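Stura Tabletop Acceptance Set, Series 3
Equipment and Practice Guidance

Overview

The Stura Tabletop Acceptance Set supports repeatable acceptance and periodic verification of robot arms that handle ordinary household articles. It is supplied by Nurero to laboratories, training centers and integrators that need a documented method for deciding whether a workcell is ready for routine use. The set comprises a light-colored work surface, a collection of handling articles, a marking kit, the printed Practice Manual and a license for the Trolivia record software.

Series 3 replaces Series 2. Existing customers may continue to use Series 2 articles with the current Practice Manual, provided that the supplementary sheets have been inserted and the record forms have been updated.

Intended Use

The set is intended for arms working at a table under the supervision of a trained operator. It is not a substitute for the risk assessment of the complete workcell, and a satisfactory result does not establish compliance with any national or international safety standard. The owner of the workcell remains responsible for identifying the requirements that apply at the place of use.

The set shall not be used to verify arms that handle hot liquids, open flame, blades or pressurized containers. Vessels such as kettles and pans are to be handled empty at every stage.

Conditions Before Work Begins

The operator shall confirm the following and enter each in the record:

The work surface is level, secured and wiped clean.
The emergency stop has been tested from the operator's position.
The reduced-speed setting is active.
Cables at the wrist have enough slack for the full range of motion and do not hang within reach of the gripper jaws.
All persons other than the operator are outside the marked boundary.
Camera views are being recorded and the record number has been entered.

Where any condition is not met, work does not start. Correcting the condition and repeating the check from the first line is the only accepted remedy. Partial checks are not carried forward from one shift to the next.

Lidded Vessel Procedure
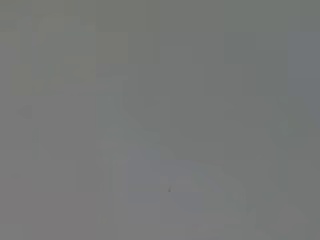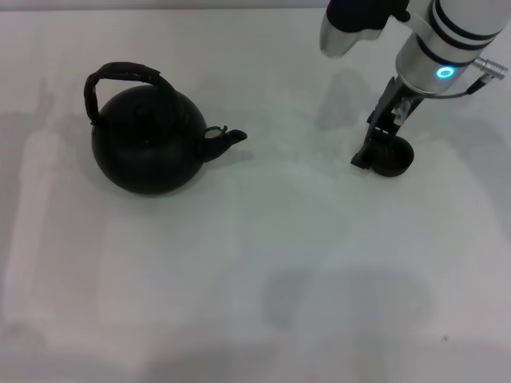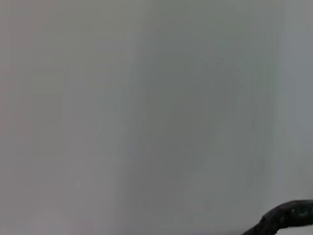
Section 4 of the Practice Manual governs articles made of two parts, where one part is handled while the other stands free on the table. The section was rewritten for Series 3 under the direction of Phyllis Lockwood, who leads the practice group at Nurero, and it now treats the separated state as a stage with its own requirements. With the black kettle on the white tabletop and its lid in the gripper, raised rim and hollow side up, the operator records which way the lid faces before any further command is given. The clear space between vessel and lid is to be kept free of other articles. The handle position is recorded as well, as a carrying handle that arches over the top limits the directions from which a lid may approach.

The following rules apply throughout the section:

The lid is gripped by its rim or its knob, as stated on the article card. Changing from one to the other within a run ends the run.
The vessel is not to be pushed, steadied or turned by hand while the arm is energized.
A lid that slips is left where it comes to rest until the operator has stopped the arm and entered the event.
A second arm, if fitted, is parked or assigned a separate zone before the first arm closes its gripper.
Closing force is set to the value on the article card and is not raised during a run.

Care of the Work Surface

The surface is finished in a pale tone so that dark articles can be distinguished from it by both operators and cameras. Marks and debris reduce this benefit. The surface shall be inspected at the start of each shift, wiped with a soft cloth and inspected again after any dropped article. Abrasive pads and solvent cleaners must not be used. Scratches that can be felt with a fingertip are to be reported, and the panel is to be withdrawn until it has been assessed.

Records

Each run produces one entry in Trolivia. An entry includes the article number, the operator's name, the software version of the arm controller, the camera recordings and the outcome. Entries may be annotated after closing but may not be deleted. Runs ended early are kept on the same terms as completed runs and are included in any summary given to a customer or an auditor.

Sites without network access may use the paper form bound into the back of the Practice Manual. Paper entries are to be transferred by the person who made them.

Operator Training

Operators are required to complete the Hartley course before signing records. The course is taught over 2 days at the customer's site and concludes with a supervised run on each class of article. Neville Fothergill is the lead instructor and should be contacted through the Nurero training desk. Refresher sessions are scheduled in January, and certificates not renewed at that time lapse until a session has been attended.

Ordering Information

Stura Tabletop Acceptance Set, Series 3, complete: order code ST-237
Supplementary sheets for Series 2 owners: supplied on request with proof of purchase
Replacement work surface panel: sold singly
Replacement article cards: sold by section
Trolivia license: one site, renewable

Replacement lids are supplied only with the matching vessel. Articles from other sources may be used for practice but not for recorded runs.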